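Hand-Guided Demonstrations: Common Questions

March — by Erick Mohamedi
3 min read

We get the same questions from most people who sign up to record for the Kinden folding set, so I have put the answers on one page. If yours is missing, ask on the project list.

What is a demonstration?

One recording of a person doing one task with the gripper in hand, start to finish. Moving the cloth to its target spot is one demonstration. Doing it again is a second one. Please don't run two together, even if they went well.

Do I need to know how to program?

No. You need to be able to hold the gripper steady and start and stop a recording. Conversion happens on our side.

How should I hold the gripper over fabric?

Open the fingers wide before you come down. Go in on both sides of a fold, with the fold in the gap, then close slowly. Jersey and other soft knits slide around if you push them along the table, and the recording ends up full of small corrections. If you miss, lift clear and come in again. Up to two retries are fine within one recording.

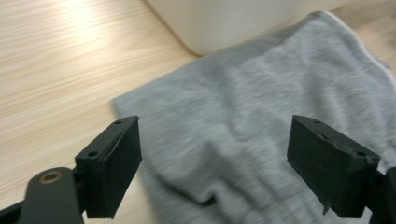 Can I do it by remote control instead?

Yes, if you have access to the Vustex station. The operator moves a leader arm and the robot follows. It is slower for cloth, and most people overshoot for the first half hour. We still want those recordings — they go in a separate folder and should be labeled "remote" in the task line.

How many recordings does the project need?

The target is 3,000. We had 907 accepted at the last count, and 252 of those were made by remote control. One person working alone usually turns in 34 in an afternoon at the pace we ask for. Don't try to beat that. Rushed ones get thrown out.

Does the table have to be cleared?

Only the part you are working in. Other items can stay farther back as long as they don't get in the way of your hand or the gripper. Keep them in the same place for the whole batch, and write down anything you moved between batches.
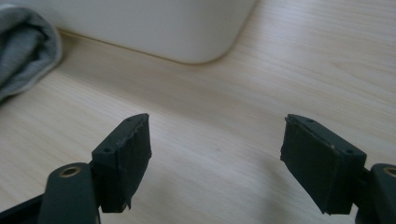

Fingers open over bare wood, with the gray cloth set back on the left.

What about the wrap on the fingers?

Creases are fine. Loose flaps along the bottom edge are fine too until they start to catch on the cloth, and then the wrap should be changed. Change both fingers at the same time so the grip stays even, and start a new batch afterward.

Does glare matter?

A little on the tabletop is all right. If it covers the cloth, turn the lamp or pull the blind.

Why was my recording rejected?

The usual causes are a start with the fingers already closed, a hand in view for most of the task, or a stop before the cloth was released. The Majali checker catches the first one by itself. The other two are marked by a reviewer, and you will see a short note next to the file name.

Can I use my own gripper?

Not for this set. The Hidosari set will take other hardware, but the finger spacing has to be measured and entered first. Write to me before you record anything.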